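Small press giveaway for a family memoir: how many copies, and how long?
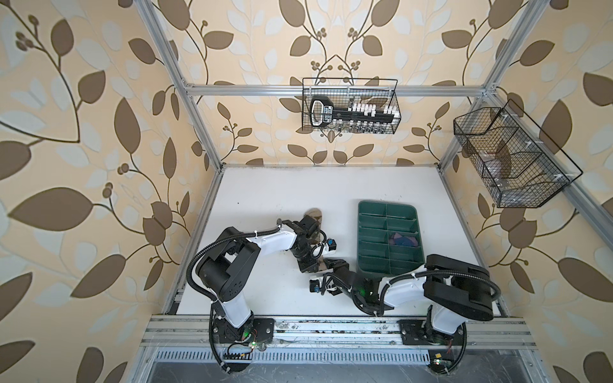
First post

sbajpai_writes
Member, 134 posts

Hello all. I have finished the book of my grandfather's years as a river pilot, and my small press (it is called Jeter, you will not know it, they have two people) wants to run a giveaway of the paperback in September. I am Sushil, by the way, for those who did not read my introduction. English is my third language, so please excuse me if something sounds strange.

The book is 570 pages in the first version and a little shorter now. The press has offered to give away two copies. I have seen other giveaways where they give twenty or even more. My questions:

Is it worth doing with only two copies?
Is one week enough, or should it stay open for the whole month?
Should I sign them? The press is in a different country from me, so a signed copy would have to travel twice.

I don't expect to become rich from this book. I would like that people who have an interest in river history can find it, because the rivers he worked on have changed very much and few people have written about the daily work of the pilots.

Reply

MaredL
Member, 2137 posts

Congratulations on finishing! 570 pages is a serious piece of work.

Two copies is fine. I did my aunt's wartime diary with three copies and got plenty of entries. People enter because it's free and they mostly don't look at how many there are. Leave it open the whole month. Ours was slow for the first two weeks and then filled up in the last few days, when the "ending soon" list picked it up.

Sign them if you can. If the post is a problem, sign bookplates and mail those to the press in one envelope.

Reply

sandra_p
Member, 49 posts

I'm going to disagree with Mared a bit, sorry. I ran two giveaways for my father's book and I don't think either one sold a single copy. Most people who enter are collecting free books. They put yours on their "to read" shelf because the site does it for them, and they never think of it again. One of my winners had her copy up for sale online the same week.

If you have two copies to give, give them to the library in the town where your grandfather lived and to a maritime museum. Those copies will be read.

Reply

MaredL

Sandra, I don't doubt that was your experience, but the shelf thing is exactly why I'd do it. When the book is on several hundred shelves it looks like a book that exists. Before our giveaway the page for the diary was completely bare. After it there were ratings, and a woman wrote to me whose mother is in the diary on two pages. I would never have found her through a library.

Reply

sandra_p

That is lovely and I mean it. I still think it was luck.

Reply

rdantas
Member

Good evening. I come to this with a different question for Sushil: which edition are you giving away? You wrote "the first version" and "a little shorter now". If there is still some chance of corrections, I would wait. I gave away copies of my book on the coastal steamers with a wrong caption on one photograph (I wrote Flostance and it was her sister ship, Skarnaleo) and the first review I ever received was from a retired engineer who explained this to me in four paragraphs. He was right in all of them. The review is still the top one.

So please, one more reading of the captions. Two ships of one company look the same to us and not at all the same to the men who served in them.

Rogério

Reply

sbajpai_writes

Thank you everybody, this is already very useful.

Rogério, your story made me nervous, and so I went back to my captions on Thursday evening. I found one mistake. It was a landing stage which I had placed on the wrong bank. My cousin had told me the left bank and she was looking at it from downstream. The press says the corrected file can go in before they print, so I owe you something.

About the edition: it is the printed one, paperback. The first version was only for the family.

Sandra, I like the idea of the library very much. I did not think of it. Would you write to them first, or simply send the book?

Reply

sandra_p

Write first! Always write first. If you just send it, it may go straight into the sale box. Ask for the person who looks after local history and tell them in two or three lines who he was and which years the book covers. If you have copies of his papers, mention that too. They are often more interested in the papers than in the book.

Reply

Cida_Cordeiro
Member

I am a reader and not an author, so maybe it helps to hear from the other side. I enter many giveaways for memoirs and travel books. I have won four times and I wrote a review for three of these. The fourth I could not finish, and I thought it is kinder to say nothing.

What makes me enter is the description. When it says only "a moving story of a remarkable man", I go on to the next one. If it says that he took boats up a river at night, and what he had to carry in his head to do it, I will enter and I may also buy it if I don't win. I bought the Nzioka letters in this way. I had never heard of the family, but the text on the giveaway page said that the letters were hidden in a flour tin, and after this I had to know.

Also please check the countries. Very often I read a nice description and then I see that I am not permitted to enter from where I live.

Aparecida (Cida is fine)

Reply

MaredL

Cida makes the best point in the thread. Sushil, what does your description say at the moment? Paste it here and we can pick at it.

Reply

sbajpai_writes

It is a little embarrassing, but here it is:

"The inspiring true story of a man who dedicated his life to the river, told by his loving grandson."

Reply

sandra_p

Oh dear. Cida has you there.

What is the first thing you tell people about him when they ask?

Reply

sbajpai_writes

That he kept a notebook of every sandbank, and each year after the rains he crossed out almost all of it and began again. The company had official charts, but he did not trust them and kept them under his mattress to make it flat.

Reply

rdantas

There is your description. Please do not change a word of this, only add the name of the river and the years.

Reply

Cida_Cordeiro

I would enter for the mattress alone.

Reply

MaredL

Agreed with both. I'd put the notebook first and save the mattress for the end, so people read as far as the button.

Reply

sandra_p

I would do it the other way around, mattress first, but I've been outvoted on everything else here so carry on.

Reply

sbajpai_writes

I have written it now with the notebook first and sent it to the press. They have also agreed to find two more copies for the library and the museum, so I can do both things – Mared's way and Sandra's way. We will keep it open for the whole month. I will send signed bookplates. The countries I must still ask about, as they had chosen only one and did not remember why.

One last question, if somebody knows: do the winners get their copies from the site or does the press have to mail them? My editor thinks it is the site and I think it is us.

Reply

MaredL

For print copies it was us. You get the list of addresses when it closes. Buy the padded envelopes before then, and put the bookplates in yourselves so they don't get separated from the books.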